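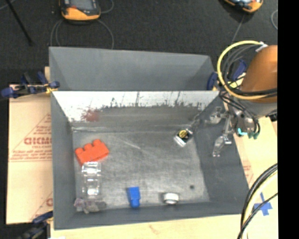

Bin picking is an old benchmark, and the shop at Podeo has run it long enough to distrust headline success rates. When the company set out to replace the stock fingers on its small-parts cell, it asked for attempts on mixed objects in a plain gray bin, logged one by one, with the same arm and wrist mount throughout.

Two finger sets made the final round. The Sokell pair is rigid, with a flat pad and a short stroke. The Brannigan pair is clear and jointed, and gives under side load. Both ran on a Maltell controller with the stock force limit.

The test covered 1,107 attempts. An attempt counted as a pick only if the part cleared the rim and stayed in the fingers for seven seconds.

On toy bricks and other square-sided parts the two sets were close. Clear plastic blocks were harder. The depth camera often returned the bin floor in place of the block's top face, and the planner sent the fingers too low. The rigid pair stopped on the force limit 18 times in that group. The jointed pair touched down, flexed and closed in most of the same cases, with a slower cycle.

Short cylinders reversed the order. A round part near the wall tended to roll out of the jointed fingers as they closed, and 17 of those drops came from the front corners of the bin.

Cabling took more setup time than either gripper. Wrist lines need a loop long enough for full rotation and must stay out of the bin on a low approach. Podeo retied its bundle twice before the October runs.

The shop kept the jointed set for mixed bins and moved the rigid set to a cell that handles only turned parts. Tests with a second camera angle are next, starting with the clear blocks.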